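Folding Day, and My Very Wrinkly Black Corner

December 4, 2018

You guys, I folded laundry for an entire afternoon and I LOVED it. I know. I know! If you've been reading this blog since September you'll remember my post about the chair (the one that hadn't been sat on since we moved in, on account of the mountain of clothes living on it). Well, the chair is back. I'm sitting on it right now with my tea and it is a very comfortable chair, which I had completely forgotten.

So what happened is that Yurani Cuervo came over a couple of weeks ago and saw the mountain. She's the most organized person I know but she's never mean about it. She just picked up one of my T-shirts and folded it on the arm of the couch, while still talking about her sister's wedding, and it came out as this perfect little rectangle. I made her do it again. Then I made her do it slowly. Then I tried it and mine looked like a burrito somebody had dropped.

We did 20 shirts that night. By the last few I was getting it!

Do it on a table

If you only take one thing from this post, let it be the table. I have folded on the bed my whole life and I'd never thought twice about it, but a mattress gives when you press on it, so your creases go soft and the sleeves wander off on their own. A hard, flat top changes everything. You can lay the shirt down and run your palms from the middle out to the edges and it stays where you put it. I was grinning like a fool the first time.

Mine's a light wood one and I just love working on it. I wipe it down first and let it dry while I sort. And have it at a height where you don't need to hunch! I did my first batch at the coffee table and my back let me know the next morning.

The fold itself

Okay, this is Yurani's way, and I've only changed one little thing.

Lay the shirt out flat and smooth it with your hands, collar included. Collars are where I used to cheat. If you have one with a trimmed edge, check that the trim isn't flipped under on one side, because you'll see that lump forever once it's in the drawer.

Bring one side in toward the middle, a bit past the edge of the collar, and lay the sleeve back so it points down. Do the other side the same way. You should have a long strip now, and it should be the same width top to bottom (mine were shaped like carrots for days, so don't worry).

Then fold the bottom up to just short of the collar, and fold that in half or in thirds depending on how deep your drawer is. My change is that I do thirds for everything, even the thin ones, so they'll all stand up on their edges like files. Now I can see every shirt I own when I open the drawer. I found a striped one I'd been sure I left at my cousin's!

Short sleeves are so much easier than long ones, by the way. Start with those. Long sleeves need an extra bend at the elbow and I still have to stop and think about which way it goes.

The corner

I also want to talk about my corner, which is my favorite thing in the world at the moment. There's black fabric hung across the back and wrapping around both sides, held up along the top with little clips, and on it are these cut-out foam letters that spell "Fast UMI" in all kinds of happy colors. The big yellow M is my favorite, but the purple I is growing on me. With the green shirt on the table in front of it the whole thing looks so cheerful.

The fabric is extremely creased, and yes, I can hear you all laughing that the folding lady has a wrinkly backdrop. Habibur already made that joke, twice. Steaming it is on my list, I promise, but it's going after the sock drawer and the sheets.
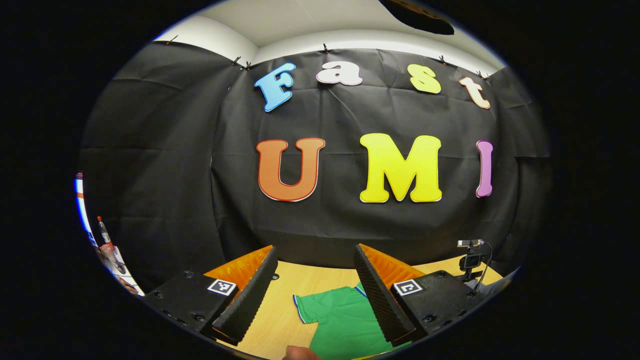

What's next

Fitted sheets! Yurani says she can teach me in one evening and I say she's dreaming, but she's coming by with dumplings and we're going to try. If any of you have a trick for the elastic corners, please leave it in the comments, I'll read every single one. And tell me if you do halves or thirds, I really want to know.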